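Wulico Boards > Student Teams > Manipulation
Thread: Tracking dropouts inside white enclosures, hand-held gripper demos

torque_ripple
December 9, 2021
Student team at Triludton, entering the household track of the Ruotsalainen challenge next June. We collect demonstrations with hand-held grippers (Gimum kit, printed shells, fisheye on the body) and train a visuomotor policy from the trajectories. Pose comes from visual-inertial SLAM on the fisheye stream. The operator also wears a small head camera, which we record but do not train on.

Current numbers. We have recorded 2,596 episodes over seven tasks. After the filter, 2,002 are usable. The filter rejects an episode if tracking is lost at any point, if the scale estimate jumps, or if the gripper width signal is missing. Nearly all of the rejects fall in the tasks where the gripper goes into an enclosure with a lid or a door. The open tabletop tasks lose almost nothing.

Failure pattern: tracking is solid on approach. It degrades once the fingers pass the seal and the body of the gripper is over the opening. Feature count drops, the IMU carries the estimate for a short time, then we get a jump on the way out when the room comes back into view.
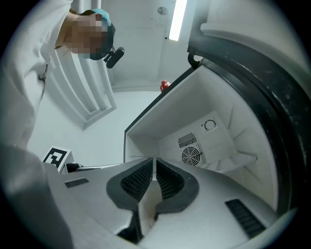 Things already tried:

Lowered the feature detector threshold. More features, worse matches. Plain white plastic gives you noise and highlights.

Fixed exposure instead of auto. Helped on entry, hurt inside.

Marker cards near the work area. Good for aligning the start of each episode to a common origin. No help once the card leaves the view.

Masking the fingers and the gripper body out of the image before feature extraction. Clear improvement, now permanent.

What I would like to know is whether other teams relocalize against a prebuilt map of the room or run each episode as a fresh session. We currently build one map per station at the start of a session and localize against it.

backlash_zero
One map per station is the right structure. How do you build it? If the map pass is done with the lid closed and the demos are done with it open, a large part of the near field does not match. The far field still matches, but on a fisheye the far field is compressed into few pixels and the rotation is constrained much better than the translation. That would produce the jump on exit you describe.

torque_ripple
Map pass is done closed. Slow loop around the station, then a few passes at working height.

backlash_zero
Then do it open. Better, do two passes in one map, the first closed, the second open, and let the optimizer discard what does not agree.

mu_static
I disagree with the two-state map. We ran it last season and it gave us confident relocalizations onto the wrong lid state. Seal edges and hinge corners are strong features in both states, and the matcher has no concept of a hinge. The result was a clean-looking trajectory with a constant offset, and a constant offset passes your filter. I would take a visible dropout over a silent offset.

Mask the moving part and map only what is static.

backlash_zero
How do you mask a lid that moves through the view during the task? You would need its pose, and that is the thing you are missing.

mu_static
You mask it in the map only. During the map pass the lid does not move, so a hand-drawn polygon on the keyframes is enough. At runtime the lid features have nothing to match against and drop out as outliers. It takes an evening per station. We did it for all of ours.

pinion_b
Different point. torque_ripple, what is your ceiling like? In our lab the ceiling was the most useful static surface by a wide margin. When the gripper is pointed into a box with the camera tilted up, half of the image is ceiling. Light fixtures have hard corners and do not move between sessions. We got better results by keeping the ceiling in view than by adding texture to the furniture.

The catch is repeated geometry. Identical fixtures in a row will relocalize onto each other. Put something asymmetric up there if your building allows it.

torque_ripple
White ceiling, long fluorescent fixtures, not much else on it. Blown out under fixed exposure, so in practice the fixtures are bright shapes with soft edges. I will check how many map points actually sit on the ceiling. My guess is few.

nullspace_kim
Before you spend an evening on polygons, look at the rejects by operator. We saw the same kind of drop rate and most of it came down to speed through the opening. New operators push in fast to make a natural-looking demo. The gyro handles that, the images do not. Motion blur at the seal, then a blank wall, is the worst possible order.

Our operator sheet says to pause for one breath before the fingers cross the edge. The pause can be trimmed afterward.

mu_static
Trimming the pause changes the velocity profile the policy sees. We left ours in and the policy learned to hesitate at the edge, so I understand why people trim. Neither is great.

nullspace_kim
If you trim on a zero-velocity segment there is no change in profile to speak of. You remove frames where nothing moves.

mu_static
Decelerating into the pause and accelerating out of it remain. Plot it.

nullspace_kim
Fine, it is there. It is also smaller than the difference between two of my operators on the same task. I would still pay it to keep the episode.

torque_ripple
Update. I split the rejects by operator and by task as suggested. Operator matters less here than nullspace_kim found. The worst operator and the best operator both lose episodes on the enclosure tasks, and the ranking of tasks is the same for each of them. I also pulled the map points. pinion_b, the ceiling share was low, and most of what existed came from the stepped edges of the cove and the fixture ends.

We have rewritten the station procedure. It combines several of the suggestions above. Current draft:

1. Set the appliance, the furniture and the loose objects in their start positions. Doors and lids in the state they will have for most of the episode. For the mini fridge tasks that means door open.

2. Auto exposure on for the map pass only. Log the value it settles on near the opening and use that as the fixed value for the demos.

3. Map pass. Slow loop at chest height, then low passes with the gripper tilted back so that the upper half of the image is ceiling and cove. Keep cables, bottles and other high-contrast items in view where possible, but only if they will stay put for the session. Record a low pass from each side of the station.
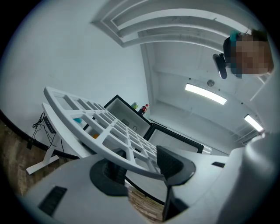
4. Draw the mask polygons on the keyframes. Doors, lids, racks and anything the operator will handle. Static furniture stays in.

5. Closed-loop check. Touch the gripper to a fixed point on the bench, run a dummy episode into the enclosure and out, touch the same point again. Write down the difference. If it exceeds the limit for the station, repeat from step 3.

6. Record in blocks of 20 episodes. Repeat the touch check between blocks.

Step 5 is there for mu_static's silent offset. It would not have been caught by our filter as written.

mu_static
Good. Add the touch check result to the episode metadata and not only to the log sheet. When you find a bad block later you want to drop it with a query. Also, racks and grids need care. A white lattice is a repeated pattern and will match to itself one cell over. If it is part of the task, mask it. If it is not part of the task, take it out of the room.

torque_ripple
Agreed on metadata. The rack stays, we need it. It is masked.

backlash_zero
I still think masking everything near the opening costs you translation accuracy exactly where the policy needs it. You are telling the system to localize a gripper inside a box from features at the other end of the room. Try one station with the two-state map and the touch check. If mu_static's offset shows up, the touch check will catch it. If it does not, you keep the near-field features.

mu_static
It would catch it if the offset is present at the touch point. Ours was present inside and corrected itself on exit at the larger station. Put the second touch point inside the enclosure.

backlash_zero
A touch point inside is reasonable. A corner of the molding would do.

gearhead_lou
Lurking on this from another team in the same track. Question about the head camera: is anyone getting usable data out of it? It sees the opening from outside the whole time, and the gripper is in its view for much of the task. In principle that gives you the gripper pose relative to the appliance during the dropout.

torque_ripple
We have not used it for pose. It is on a moving head, so you need the head pose first, plus time sync between two devices. Our sync is a visual flash at the start, good to a frame or so. For labeling and for review it is useful. For pose I would want a marker on the back of the gripper shell and hardware sync, and we have neither this term.

pinion_b
We tried it with a marker on the shell. The operator's forearm covers it at the wrong moment every time. A fixed tripod camera was simpler.

gearhead_lou
Does a fixed camera count as instrumentation under the Ruotsalainen rules?

pinion_b
For collection there is no restriction that I could find. At the event only onboard sensors. Check your copy, the rules document has been revised since I read it.

torque_ripple
Same reading here. Collection is unrestricted.

Will run both map variants on the mini fridge station, same operator, a block each, touch point inside and outside. I will post the differences with the raw values and the map point counts per surface. backlash_zero, if you have a config that worked for you with the two-state map, please post the outlier threshold. Ours is still at the default.

backlash_zero
I will dig it out. It was tighter than default, and we raised the minimum number of inliers for relocalization along with it. Changing one without the other did nothing for us.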